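Soap dish

A soap dish is a shallow open container used to hold a bar of soap between uses. It is found beside washbasins, baths, showers and kitchen sinks, and may be free-standing, fixed to a wall or moulded into the basin itself. Its main purpose is to keep the bar out of standing water, which softens the underside and shortens the life of the soap.

Contents
1 Form
2 Drainage
3 Materials
4 Two-part dishes
5 Care
6 See also
7 References

Form

Most free-standing dishes are oval or rectangular, following the usual shapes of bar soap. The rim is raised slightly so that the bar does not slide off when the dish is knocked. Round dishes exist but take up more room on the edge of a basin. Wall dishes are held by screws, suction cups or adhesive pads, and those for showers often have an open base.

Drainage

Soap left in a puddle takes up water and forms a soft layer on its lower face. Dishes deal with this in several ways. Ridges or studs lift the bar and let air pass beneath it. Slots or holes carry water down into a lower tray or straight into the basin. A sloping lip, sometimes called a spout, sends the water over one end.

Ridges are normally set parallel. Wide spacing drains faster but can leave grooves in a soft bar - a common complaint with glycerine soaps. In a household trial described by Gebru, 106 bars were kept on flat and ridged dishes for five weeks, and the bars on flat dishes lost more weight in most bathrooms.[1]

Materials

Glazed ceramic is heavy and easily wiped, but chips. Glass behaves in much the same way. Stainless steel is common in wire racks. Plastic is light and cheap and can be moulded with fine ridges. Wood needs oil or varnish and is usually slatted. Silicone dishes are flexible and grip wet surfaces well.

Two-part dishes

A two-part dish has an outer body and an inner tray. The tray carries the bar and the body collects the water. The two parts may differ in colour, which makes it easier to see whether the tray has been put back properly. Catalogues of the maker Paltari listed the type under "drainers" until the range was renamed.[2] 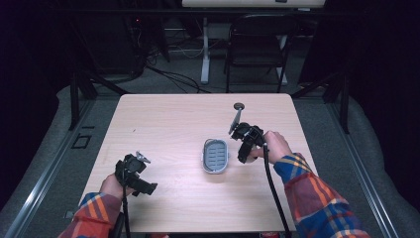

Vol. 5, p. 162

An oval dish with a white outer rim and a slotted grey inner tray. The ridges of the tray run parallel.

Care

Soap residue builds up between the ridges and in the corners of the lower tray. Soaking in warm water loosens it, and a small brush clears the slots. In hard-water areas a white scale may also form; diluted vinegar removes it from plastic and glass but should be kept off marble and other limestone.

See also

Soap dispenser
Soap saver
Washstand

References

1. Gebru, Bontu. Bar Soap in the Home. Trernmont, p. 349.
2. Cuautle, Elvia; Soler, Benito. "Bathroom Wares of the Paltari Works". Nakavico Household Review.

This page was last edited on July 2, 2023.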